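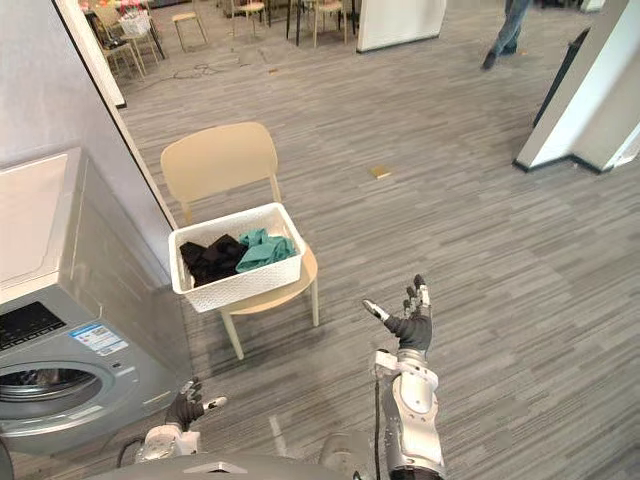
Front loader, basket on a chair, two humanoid robot hands.

Laundry bench tips: comparing hands, grippers and cameras on a front-loading washer

These are working notes from the laundry corner, tidied up so that other people setting up the same kind of test can skip some of the wasted afternoons. They cover loading and unloading a front loader with clothes in a basket. Folding is on a separate page.

Setting up the basket

Put the basket on a chair, a short reach from the washer door. On the floor it makes the robot bend, and most of the faults you log will be balance faults that tell you nothing about the hand. A plain plastic chair works. Check that it doesn't slide when you push on the seat with one finger. If it does, put a strip of rubber shelf liner under each leg.

Set the basket slightly angled, with one corner past the front of the seat. A corner that sticks out gives the hand an edge to find. Push it too far and the basket tips when a heavy item is dragged over the rim, so load the back half first.

A basket with a smooth rim is easier on fingertips than one with an open weave all the way up. We tried a wire one in April and spent more time unhooking fingers than moving clothes.

Choosing the clothes

Start with two items of clearly different colors. Black is the hard one. Depth cameras lose the folds in black cotton, and the pile reads as a hole in the basket. If your system can pick black clothes out of a white basket it will manage most other things. Teal, red and mid-blue are all easy.

Crumple the clothes. Folded items give a gripper a tidy edge that a real load never has. Drop them in from shoulder height and leave them how they land, and let the two piles touch. A test with a gap between them is a test of picking up one thing.

Leave out anything with a drawstring until the rest is going well.

Hand or two-finger gripper?

We ran both for a full set of 100 picks each, same basket, same clothes. The two-finger gripper was the Oltov with the soft pads. The five-finger hand was the Cureck.

The gripper was faster and missed less on the first try. It pinches a fold and goes. Its trouble came at the washer: it holds one small bit of cloth, the rest hangs down, and the hanging part catches on the rim of the door. Nine of its picks ended with a sleeve left outside the drum.

The hand was slower to close but took a proper bunch of cloth, and only six of its loads left anything hanging out. It was also better with the door. A two-finger gripper can pull a porthole door open if it gets a good angle, but fingers can hook behind the edge and pull from almost anywhere.

If you only do basket to basket, buy the gripper. If the job includes the door, use the hand, or put one of each on the robot. Lakmal Selvanayagam has been running the mixed pair at Prellbridge and likes it, though he has to keep two sets of spare parts.

Looking after the fingers

Wipe the fingertips before every session. Lint builds up on them and the grip gets slick. A damp microfiber cloth is enough. Don't use fabric softener sheets anywhere near them.

Look at the cable run on each forearm once a day. Bend the wrist all the way both ways by hand, power off, and watch for the cable going tight. A cable on the inner side of the arm is out of the way of the door but closer to the basket, so give it a little slack and a soft tie.

Start each run with the palm up and the fingers spread. It makes a stuck joint easy to spot before the hand is deep in a pile.

Cameras

A head camera sees the basket well and the drum badly. From above, the washer's white top takes up a good part of the view and the glass is dark. We added a Begum wrist camera and the drum picks improved right away. Turn off auto exposure on the wrist camera, or it washes out every time it passes a white surface.

The head camera also sees the rest of the room. People walk by, chairs get moved. Don't clear all of it away for every run. Record some with the room in normal use.

Controller settings

Slow the last part of the reach. We settled on half speed from the basket rim down. Obaidul Herath prefers to limit force and leave the speed alone, and his runs are fine too — pick one and write it down, as changing both at once makes the log useless.

Set a limit on pulling force before you test the door. Door latches are not made for a robot that keeps pulling.

Floor

Carpet is kinder to dropped clothes and worse for wheels. Striped carpet confuses some floor trackers, so do a short drive test before trusting the position. Pick up loose paper and keep cables out of the drive path.

Keeping a log

One line per pick: item, hand, camera, result. Ours stands at 1345 lines, and the most useful column is still the one Farzana Bandara added for remarks. Write "sleeve caught on door rim" and skip the error code.

Corrections to Nimal Howlader at the bench. Page last changed 2021-01-01.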